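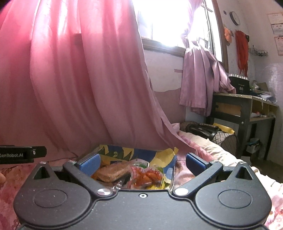

Neltden、家庭用浄水カートリッジの接続口を統一 7月出荷分から順次切り替え

家庭用浄水器を製造するNeltdenは、据置型、蛇口直結型、アンダーシンク型の各製品に使用している交換カートリッジについて、接続口の形状を一種類に統一すると発表した。新しい接続口は「Pendon」の名称で展開し、7月の出荷分から順次切り替える。対象となる現行品番は149で、統一後は46品番に集約される。旧形状のカートリッジは切り替え後も5年間、補修用として供給を続ける。

同社の浄水カートリッジは、製品系列ごとに設計時期と設計部署が異なっていたため、接続口の口径、差し込み深さ、回転固定の角度がそれぞれ別になっていた。ろ材の構成が同一であっても接続口が違えば別品番となり、さらに本体の色に合わせた外装違い、販売経路別の包装違いが加わって品番数が増えていた。販売店からは、在庫の引き当てと問い合わせ対応の両面で負担が大きいとの指摘が出ていたという。

Pendonの接続口は、差し込んだ後に時計回りに回して固定するバヨネット方式を採る。固定爪は左右非対称に配置され、逆向きには差し込めない。シール部にはOリングを二本使用し、一本目が通水側、二本目が外部への漏れ止めを受け持つ。従来のアンダーシンク型ではOリングが本体側に装着されていたが、新方式ではすべてカートリッジ側に移した。カートリッジを交換するたびにシール材も新品に替わるため、本体側のOリングを単独で交換する作業は不要になる。

本体側の受け口には逆止弁を内蔵する。カートリッジを外すと弁が閉じ、一次側の水が止まる構造である。ただし、同社は取扱説明書において、交換時には従来どおり止水栓を閉めるよう求めている。弁座に砂や配管の錆片が噛み込んだ場合、完全に閉じないことがあるためと説明している。

固定完了の確認には、受け口の側面に設けた窓を使う。カートリッジが規定の位置まで回ると窓に指標が現れ、途中で止まっている場合は現れない。旧製品では「止まるまで回す」という指示だけであったため、締め込み不足による滴下と、締め込み過ぎによる爪の破損の両方が修理受付に報告されていた。新方式では規定位置に突き当てを設け、それ以上の力を加えても爪に荷重がかかりにくい形に改めた。

ろ材については、接続口の変更に伴う仕様の変更はない。活性炭と中空糸膜を組み合わせた標準型、活性炭のみの大流量型、陽イオン交換体を加えた鉛低減型の構成を維持する。ろ過能力の表示値と交換時期の目安も現行品を引き継ぐ。活性炭の成形と充填は引き続きJayasinghe工業が担当し、充填済みの内筒をNeltdenの組立工場で外筒に収める。Jayasinghe工業は内筒の外径をそろえるため成形型の一部を更新しており、旧外径の内筒は補修用カートリッジ向けに限って製造を続ける。

寸法の統一により、蛇口直結型の一部では本体の全高が従来より大きくなる。吐水口の低い混合水栓では、シンク底との間に鍋やポットを置きにくくなる場合がある。Neltdenは該当する機種について、カートリッジを水平に取り付けるL字の中継部品を別売りで用意する。中継部品を使うと通水経路が長くなるため、使い始めに捨て水を行う時間は標準の取り付け方より長めに設定されている。

既存の本体を使用している世帯については、三通りの対応がある。第一は、補修用として供給される旧形状カートリッジを継続して使用する方法である。第二は、本体の受け口だけをPendon対応品に交換する方法で、アンダーシンク型と据置型の一部が対象となる。蛇口直結型は受け口が本体と一体で成形されているため、部分交換はできない。第三は本体ごとの買い替えとなる。受け口交換の対象機種は、本体底面の銘板にある型式の末尾で判別する。末尾がKまたはMの機種が対象で、それ以外は対象外である。銘板が読めない場合は、カートリッジ側の品番からも照合できる。

受け口の交換作業は、アンダーシンク型では給水配管の切り離しを伴う。同社は販売店または給水装置工事の資格を持つ事業者への依頼を前提としており、部品の単独販売は行わない。据置型の受け口はねじで固定されているだけであるため、使用者が自分で交換できるよう工具を同梱した形で販売する。

包装も同時に改める。現行の外箱は製品系列ごとに配色が異なり、対応本体の一覧を側面に印刷していた。本体の追加や生産終了のたびに箱の版を改める必要があり、店頭に記載内容の異なる同一品番が混在することがあった。新しい外箱では対応本体の一覧を廃し、「Pendon対応」の表示とろ材の種別のみを印刷する。旧形状の補修用カートリッジには従来の一覧を残し、箱の上面に「旧接続口」の帯を入れる。誤購入を防ぐため、両者の包装は店頭で陳列棚を分けるよう販売店に要請する。

販売店側では、住宅設備と日用品を扱うGroricoが先行して棚割りの変更に着手する。Groricoは直営の100店舗で旧形状の在庫を補修用の棚に移し、空いた区画にPendon対応品を並べる。同社は使用済みカートリッジの店頭回収も行っており、回収箱は新旧共通とする。回収品は外筒と内筒に分離され、外筒の樹脂は選別後に粉砕して非飲用部品の原料に回される。内筒は中空糸膜を含むものと含まないものに分けて処理する。Pendonの外筒は接着を使わず嵌合で組み立てられており、分離工程での切断が要らない。旧形状は超音波溶着で封止されているため、当面は従来の切断設備を併用する。

定期配送を契約している利用者には、契約中の本体の型式に基づいて該当する形状のカートリッジが届く。本体を買い替えた場合や受け口を交換した場合は、次回の発送準備が始まる前に型式の変更登録が必要となる。変更登録をしないまま旧形状が届いた場合、未開封であれば交換を受け付ける。開封後のカートリッジは衛生上の理由から交換の対象外となる。

品質確認の項目では、耐圧、耐衝撃圧、繰り返し着脱の各試験を新しい接続口で改めて実施した。着脱試験では、Oリングに指定の潤滑剤を塗布した条件と、塗布のない乾いた条件の双方を設定している。乾いた条件では着脱を重ねるにつれて回転に要する力が増したが、漏れは判定基準の範囲に収まったとしている。市販のシリコーンスプレーなど指定外の潤滑剤については、溶剤がシール材を膨潤させるおそれがあるとして使用を禁じる。試験の詳細な数値は、販売店向けの技術資料に記載する。

寒冷地向けの注意事項も見直された。カートリッジ内部に水が残った状態で凍結すると、中空糸膜と外筒の双方が損傷する。従来は製品系列ごとに水抜きの手順が異なっていたが、接続口の統一により、止水栓を閉める、吐水口を開く、カートリッジを外して下向きに水を切る、という手順に一本化した。一度凍結したカートリッジは、外観に異常がなくても使用せず交換するよう求めている。

切り替えの順序は、据置型、アンダーシンク型、蛇口直結型の順となる。据置型は7月の出荷分からすべてPendonに移行し、後続の二系列は旧部品の在庫が尽きた機種から切り替える。機種ごとの切り替え時期は、販売店向けの受発注画面で品番単位に表示される。旧品番で発注があった場合、切り替え済みの機種については自動で新品番に読み替えず、いったん保留として販売店に確認する運用とする。

価格は、標準型と大流量型が据え置き、鉛低減型は外装の変更に伴い改定する。補修用の旧形状カートリッジの価格も切り替え時点では据え置くが、供給期間の後半については生産数量に応じて見直す可能性があるとしている。受け口交換部品と中継部品の価格は、各系列の切り替え時に公表する。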